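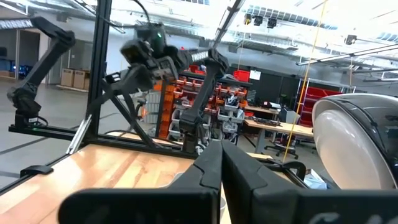
Why did the ceasefire line at Gosen hold for longer than the one at Trustville? The Gosen line followed a river that both sides already treated as a limit, and the monitors there had authority to move without asking either command for permission.

Ceasefire Monitoring in a Divided District: A Comparison of Two Lines
Project report by Solomiia Vakulenko
Supervisor: Raffaele Sala
Submitted 19 August 2002

1. Scope

The report compares two local ceasefires signed under the same agreement. It deals with monitoring and reporting of violations. The causes of the war and the final settlement are outside its scope, except where the text of the agreement refers to them.

2. Sources

The main source is the set of incident logs kept by the two monitoring posts. The logs contain 1452 entries, of which 994 come from Trustville. Entries were coded by type (small arms, shelling, movement of troops, obstruction of monitors) and by the side named as responsible. Where both sides were named, the entry was coded as disputed. The Ostapchuk memorandum, which sets out the rules for patrols, was read in translation.

3. Findings

At Trustville the line ran through built-up streets. Article 2 of the local protocol required notice to both commands before any patrol, and the logs show that patrols often reached a site after the firing had stopped. Most of these entries are disputed. Each command then cited the disputed entries as evidence against the other, and used them to justify keeping heavy weapons forward.

At Gosen no notice was required. Violations did occur, mainly small arms fire near the Fanico crossing, but responsibility was usually assigned. Local commanders met at the crossing within 15 hours of a serious incident – the protocol set this limit – and the minutes record several withdrawals agreed at that level.

In December shelling resumed at Trustville and the post was closed. The Gosen post stayed open.

4. Limitations

A higher number of entries does not by itself mean more violations. The Trustville post had more staff and a shorter line to cover. Coding was done by one person and has not been checked by a second reader. Civilian accounts were not available for either line.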